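The case for tinted drawers

Mared Lewis
2019-04-15

Most advice on small-parts storage starts from the label. Buy opaque boxes, the argument goes, print a label for each one, and the desk will look calm. I have kept a shared work table in order for eight years and I think the advice is wrong, at least for anything smaller than a deck of cards.

A label describes what a drawer held on the day the label was printed. On a table used by one careful person it may stay accurate for months. On a table used by four people it drifts within a week. Fuses go in with the picture hooks, a spare key goes in with the fuses, and the label still says "Clips, small." The only reliable record of a drawer's contents is the contents.

Fully clear plastic solves this and introduces a second problem, namely visual noise. A stack of clear drawers filled with mixed hardware is tiring to sit next to. My colleague Meirion Kemeys holds that one gets used to it. I did not, and I gave it from January to July.

Smoke-tinted plastic is the compromise I would defend. The tint cuts contrast enough that a full drawer reads as a dim shape from across the room, and at arm's length it is still possible to tell rubber bands from screws. It also shows when a compartment is empty, which an opaque box never will. Scratches are less obvious on it than on clear stock, though dust is more so.

Dividers matter more than the number of drawers. A shallow tray with no partitions becomes a pile as soon as it is pulled open with any force. With partitions, even thin ones, the parts stay where they were put. Fixed dividers are preferable to the removable kind - removable ones get removed.

I am also in favor of real knobs. Finger notches and cutout pulls look tidier in a catalog, but they demand a dry fingertip and a good angle. A knob can be found without looking. On a wide drawer two are better than one, provided the drawer is pulled square.

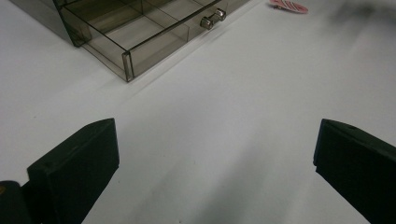 Smoke-tinted organizer with one drawer pulled out. Two metal knobs on the front panel, dividers inside.

The usual objection is weight. A plastic housing is light, and a drawer opened all the way and loaded with up to 300 screws can tip the unit forward. The remedy is to keep heavy parts at the back of the bottom drawer and to put a strip of non-slip mat under the housing. Anyone storing 1,000 screws should be using a steel cabinet on the floor in any case.

I would still print labels for the fuse drawer, where ratings are hard to read through any plastic, tinted or clear.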